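Thu 1 December

## Winter clothing and the length of a wardrobe's life

Readers of this blog will recall that in March I undertook to buy no new knitwear for the remainder of the year. The undertaking has been kept, and I wish to set down what it required.

The principal expense was mending. Katherine Grajales, whose shop in Trellville I have used for many years, repaired two elbows and one collar for a total of 98 dollars. I consider the sum fair. Invisible mending is slow work, and the second elbow had been badly darned by me on an earlier occasion.

Washing was the larger change. I had been in the habit of laundering wool after each wearing. Eduardo Lacson wrote to me in the spring to recommend airing a garment overnight by an open window and washing it only when it was marked or had begun to smell. I adopted this practice in full. When washing is necessary, I use cool water at no more than 30 degrees Celsius, a small measure of wool soap, and no wringing of any kind. The garment is rolled in a towel, pressed, and dried flat away from the radiator.

Moths remain the chief difficulty. Cedar blocks were tried and I cannot report in their favor. The more dependable method has been to empty each drawer twice a season, vacuum the corners, and store clean wool in sealed cotton bags. Floor Segers prefers to place hers in the freezer for several days, and I intend to follow her example once there is space beside the soup.

I have also revised my position on pattern. For a long time I held that plain colors wore best, as they attract less notice when repeated through the week. Argyle has persuaded me otherwise, particularly in gray, where a small repair is easily lost among the diamonds.

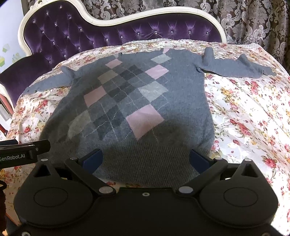
*Gray argyle with pale pink diamonds.*

Correspondence on the care of mohair is welcome. Zodwa Nkosi has already sent a long letter on the subject, and I shall reply to it before the holidays.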